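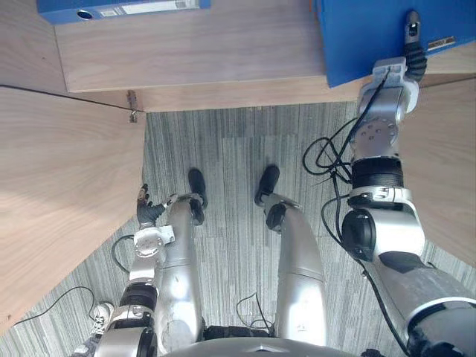 Gray striped carpet, from above.

1/ We moved our paper records out of the back office in December. It took longer than planned, so I'm writing down how we did it. Four people, one floor, 14 years of invoices, leases and letters.

2/ First step was deciding what to keep. Our accountant gave us a list of what has to stay on paper and what can be scanned. If you don't have a list like that, get one before you open a single drawer.

3/ We sorted by client first and year second. I had wanted to do it the other way around – I was wrong. When someone calls, they give a company name. They almost never give a year.

4/ Fothergill alone filled three drawers. Most of it was duplicate copies of the same lease with different cover letters. We kept the signed one and the last letter.

5/ Label after you fill, never before. We wrote up a stack of labels on the first morning and had to redo most of them by lunch. Pencil is fine until the end. 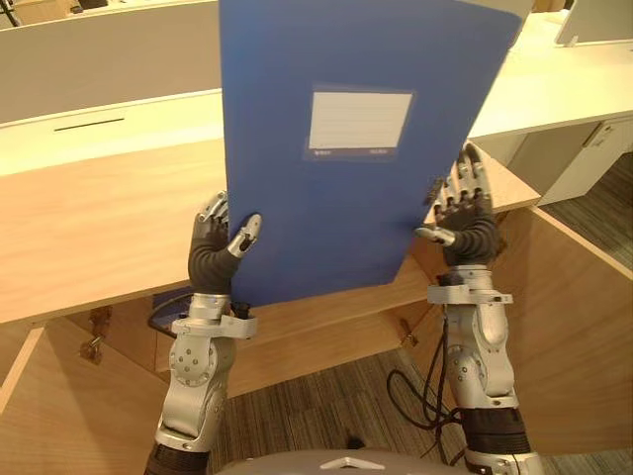 6/ What goes on a label: client name, first year, last year. We tried adding the type of document and ran out of room. Bovia and Meson both changed their names at some point, so those also get the old name in parentheses.

7/ Scanning. Around 7 boxes went to the scanner. Take the staples out the day before, all of them, in one sitting. Stopping for each one while the machine waits is slow and puts you in a bad mood.

8/ File names match the labels exactly. Same spelling, same order. The Darix papers were scanned under two spellings and I'm still finding strays.

9/ Shredding was the easy part. The truck came at 10 am and was gone before 11. Check the bags one last time – we pulled out a tax letter that should never have been in there.

10/ Still to do: the shelf by the window and whatever is in the bottom drawer of the old desk. I'll add to this thread when those are finished.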